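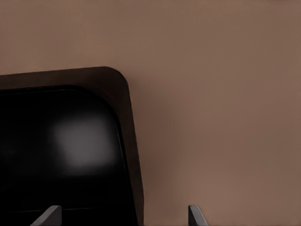
Sleep and screen use among first-year students
Project report, Methods of Social Research, spring term

1. Introduction

Many students in our faculty complain that they are tired in the morning lectures. Our group wanted to know if the use of phone and laptop in the last hour before bed is connected with the length of sleep. We chose first-year students, as most of them live away from their parents for the first time.

2. Method

We made a short questionnaire and sent it in May to 845 students in the dormitories Lurkevier and Plinik. The questions were about bedtime, time of waking up, use of screens in the evening and coffee. We received 613 complete answers. Answers with missing bedtime were removed before this number was made. The tables were prepared in a spreadsheet.

We did not measure sleep with any device. All results depend on what the students remember - this is a weak point of our work.

3. Results

More than half of the students use the phone in bed every evening. Students who put it away before going to bed reported longer sleep, but the difference was small. The group with the shortest sleep, under 6 hours, was also the group which drinks most coffee after dinner.

Between the 2 dormitories we found a difference that we did not expect. In Plinik the students go to bed later. Several of them wrote in the comments that the street is noisy until midnight, so the screen may not be the main cause there.

4. Discussion

Our data cannot show what comes first. Maybe a student sleeps badly and for this reason takes the phone. To answer this, it would be necessary to ask the same persons again during the exam period, and to add a question about noise and roommates. We also forgot to ask about part-time jobs, and this should be corrected in the next version of the questionnaire.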